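Home > Software > Planner > FAQ

Filed under: Pick planning, Questions we keep getting

Nukow planner: frequently asked questions

Maintained by Marama Tautahi. Last tidied in February. If an answer sounds grumpier than the product page, go with the answer.

Does the planner understand what it is picking up?

No. It gets a depth map and a set of outlines from the perception module, and it scores places where two fingers might close. The outlines carry labels such as "bottle", and people read a great deal into those labels. The scoring code never looks at them unless you write a sorting rule that does.

The product page says it handles "any household object". Does it?

I asked for that line to be taken down and I'm still asking. It handles rigid things with two roughly opposite sides that fit between the fingers. Cloth is poor. Anything see-through is poor. Shiny plastic is a coin toss under a bright lamp, as the highlight moves when the wrist camera moves and the edge finder sometimes follows it.

What does the confidence score mean?

Less than you would like. A score of 100 means the candidate beat every other candidate in that view by a wide margin. If all the candidates were bad, you can still get 100. Please don't put it on a slide as a success rate. We have seen this done twice by people who should know better.

Can it sort by colour?

Yes, with a rule file. Colours are compared after white balance, and the balance is taken from the whole view, so a big coloured bin close to the camera will pull everything else towards its opposite. Pink and a dull mauve may land in one group or two depending on what else is in sight. Set the groups by hand and check them at the time of day you mean to run. Ours behaved very differently at 4 pm.

Why does it refuse to pick from a full bin?

Usually because it can't find room for the fingers. Bottles packed side by side leave no gap, and the planner won't push things apart to make one. The Tamihana add-on claims to do this with a nudge move. I have tried it. It nudges. Whether the bin is any easier to pick from afterwards is another question, and their release notes don't go into it.

Does a patterned worktop matter?

More than we first admitted. Marble effect is the worst of the ones we use, all thin dark lines that look like object edges to an older outline model. Version 3 of the model is better. It still invents the odd flat "object" with no height, which the depth check throws out, at the cost of a slower cycle.

How do I know the grip is good once the fingers have closed?

From the planner alone, you don't. It reports "closed" when the finger gap stops shrinking. That is a fact about motors. Use a force reading if your gripper has one, or a second look from a fixed camera. The wrist view is handy for seeing where the fingers met the sides, but it tells you very little about weight or slip.

Can I run it beside Dornano's control stack?

You can — plenty of people do. Keep the clocks in step. If the wrist pose arrives 48 milliseconds stale, the planner will happily aim at where the camera used to be and log no error whatsoever. A warning for this has been on the list for a while.

How many demonstrations does the learned grasp mode need?

The quick-start guide says 5. I couldn't get anything useful out of 5 unless the test layout matched the training layout almost exactly, and at that point you may as well replay a fixed path. Try it on your own clutter before you believe either of us.

The Trandton benchmark puts you near the top. Is that fair?

It is accurate, and I'm not sure it's fair. The objects are well spaced and the table is plain grey. Ask for a score on mixed bins, ours included — we haven't published one.

Where do I report a bad plan?

Use the tracker, and attach the depth map as well as the colour view. A screenshot of the overlay isn't enough to reproduce anything. Reports that say only "it missed" get closed.

Was this page useful? 48 yes / 5 no
Share (3)
Previous: Calibration | Next: Rule files | Back to top
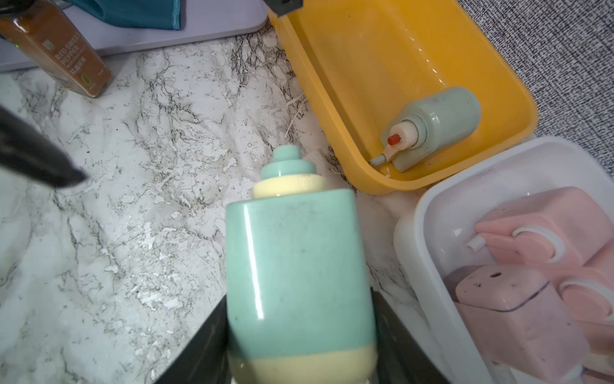
Wrist view with the fingers on either side of a mint-green bottle, bins to the right.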